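The Drying Rack Is Furniture: notes for the 16-minute talk, Jikside community kitchen
August 9, 2022 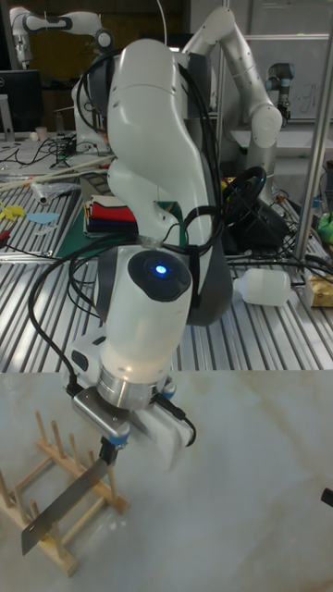 One reply to the flyer, signed Triantafyllou, said that a rack is where clean dishes go to be ignored, and could the talk please be shorter than last year's. Read this out. Wait for the laugh. If there isn't one, go on as though there was.

OPENING
Ask who has a dish rack. Ask who has put anything away from it since March. Hands should drop. Mine drops too.

Main claim, say it slowly: the rack stopped being a tool years ago. It lives on the counter, it has a regular spot, guests are warned about it. We'd all be insulted if someone called it clutter.

THE WOODEN KIND
Two rails and a row of dowels. Plates stand up in the slots and the air gets round them. I can't think of much to add to the design, though the Ova catalogue has had a go (cup hooks, a tray, a little channel that empties onto your foot).

Wood wants drying out as well. Tip it on its side overnight once in a while. Mine went grey at the bottom before I worked this out, and I told visitors it was a driftwood finish.

Pale dowels on a pale marble-look counter are very handsome. They also show every drop of tea. Mention this before anyone goes shopping.

KNIVES (slow down for this part)
A rack made for plates has no opinion on knives, so people lay them across the top of the dowels, where they sit at wrist height looking for trouble. I did it for years. One morning I reached for a saucer and got a lesson.

What I do now: wash the knife on its own, dry it straight away with a cloth, put it back in the block. It takes less time than finding a bandage. Wipe from the spine side, with the edge facing away from your palm.

Somebody will ask about the dishwasher. The answer is no, and you may look pained.

CLOTHS
Keep a folded pile within reach of the sink. Colours are fine, the louder the better, as you'll notice sooner when one goes missing. Retire them when they smell like a pond. Mine came from Weltonel in a bundle of 30 and I have 3 left that I'd show in public.

If running long, cut the pond.

THE CHALLENGE
Empty the rack before bed for a week. The whole thing, including the lid that belongs to nothing. I managed four nights, then there was a lasagne.

QUESTIONS
Likely ones: plastic or wood (wood, but I'm biased), whether to oil it (a bit of food-grade mineral oil, left to soak in), and how to get other people in the house to unload it. I have no material on the last one.

Chairs go back against the wall. Kettle's on the left.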